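Unit 3: Clearing and Sorting a Shared Table
Handout for the Wednesday group, Treloar Household Skills Course

Last session covered floors and shelves. This unit is about tabletops, in particular the kind that serves for both meals and reading. Plates and books end up on the same surface, and most people clear them in whatever order they come to hand. The course uses a fixed order.

Terms

Stay item: something that lives on the table.
Return item: something that belongs on a shelf or in a cupboard in the same room.
Wash item: anything that has held food or drink, used or not. If you can't tell, treat it as a wash item.

Order of work

Wash items go first. Food and paper do not mix, and a book cover that picks up grease will keep it. Stack plates by size with the largest at the bottom. If two plates are the same size, the order does not matter, but set them down level before you let go. A plate resting at an angle on another one will slide when the stack is lifted.

Pick a plate up by the rim, with the thumb on top and the fingers under. Plastic plates are light and tip easily, so bring the hand in low from the side. 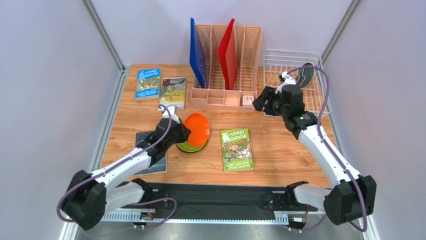 Books come second. Close any that are open and check for a bookmark before you do. Carry children's books flat, no more than 3 at a time, with the spines facing the same way. Larger picture covers go at the bottom of the pile. Do not use a book as a tray, even for a short trip – this is the most common fault we mark in the practical.

Flat items such as boards and mats come last. They often sit partly under something else, and pulling one out early moves everything near it. Wipe both sides and let them dry standing up.

Wiping down

Use a damp cloth, folded in four. Start at the back edge and work toward yourself in straight passes, turning to a clean face of the cloth when the first is dirty. Finish with a dry cloth on wood surfaces.

For practice

Clear one table at home every day until the next session and write down the order you used. Reading for this unit is the Nitby booklet, page 40, and the chart on page 209 of the main text. The written answer is 200 words and is due in the tray by the door before class starts.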